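**Session 4 — Sorting small things: jewellery and hair accessories**
Tutor: Eglė Ozoliņš, March 15, 2023

My favourite session of the course! Small things are where tidying gets really satisfying, and all you need is a bed, a plain or patterned sheet and one shallow tray.

Spread everything out first. Don't sort as you go — tip out the drawer, the dish by the sink, the coat pockets, the lot. Then pick a rule for the tray. Colour is great fun and very quick, but type or "worn this month" work just as well.

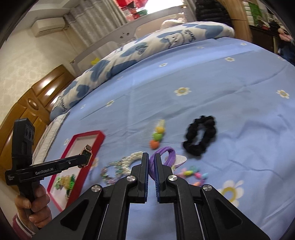
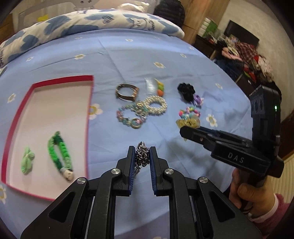
*Fig. 4: the red-edged tray on the blue sheet, with green pieces in it.*

Points to remember:

- Bracelets go down flat, as open loops, so beads don't catch on chain links.
- Watches get their own spot, away from anything that scratches.
- Hair ties and clips can share a section. Check the elastic while you're there!

Tolera Moges asked about odd earrings. Keep them in a pot until August, then be brave.

**For next time:** sort one drawer at home, set a timer for 16 minutes and bring your list of categories. Ánh Lã has offered to show us her ribbon box — do come, it's wonderful.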